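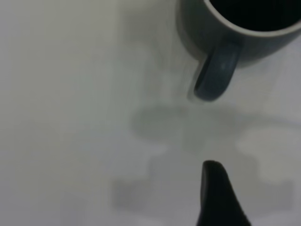
A gripper finger and a mug during work on the Zilta training method.

Pollell says its new training method, Zilta, lets a robot arm learn a small kitchen job from 20 demonstrations, where its older system needed 1000. The company posted the result in November, along with a short paper. The paper is thinner than the claim.

The success figures come from 200 trials, all run at Pollell's own lab in Sturnirport, on one kind of table. The older system was not run again for comparison. Its numbers were copied over from an earlier report.

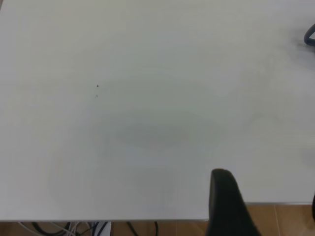 Kováčik, which sells a rival training package, said the gap would probably shrink if both methods got the same tuning time, and that it would like to see the raw logs. Pollell has not said when it will release them – or if it will.
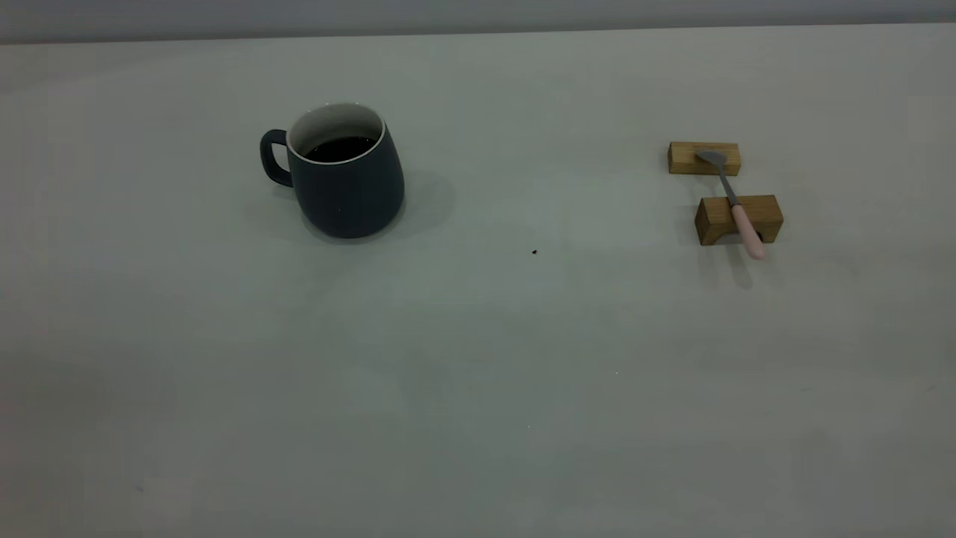

Zilta's main idea is to replay each demonstration with small changes, so the robot gets more practice out of less human effort. That may well work. But the test setup is kind to it. A dark mug on a pale, mostly bare tabletop is easy to pick out, and a spoon laid across two wooden blocks is a lot tidier than one dropped in a sink. The paper lists 3 other layouts as future work.

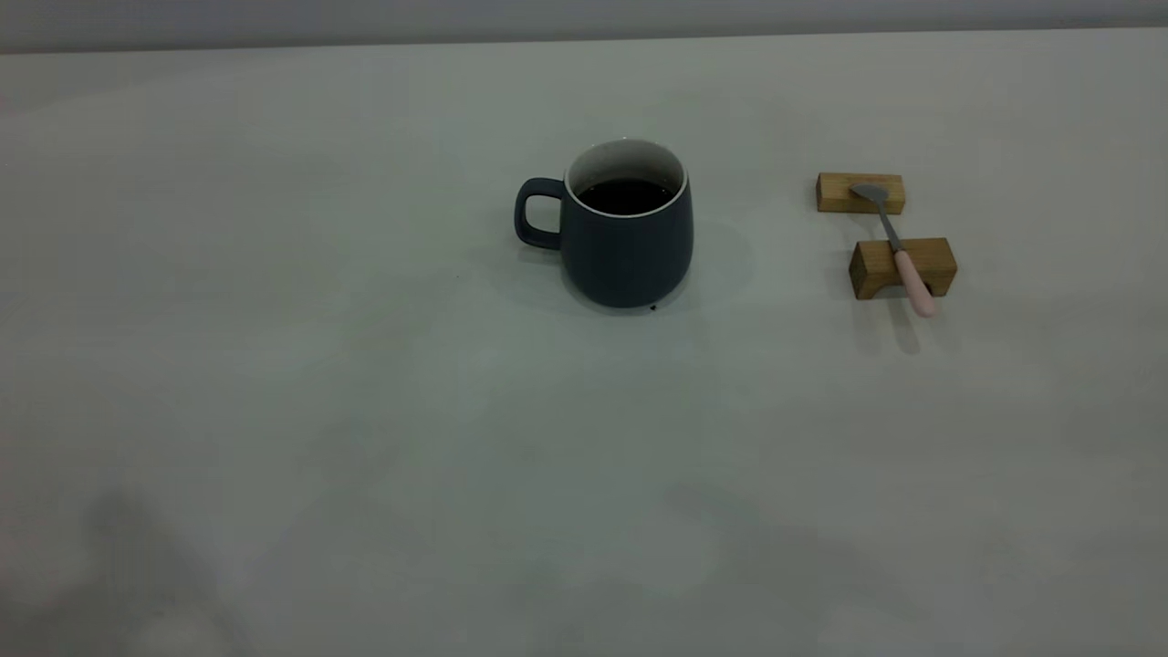 Until those are tried, the 20-demonstration figure describes one lab's table. Pollell says outside groups can apply for the code by email.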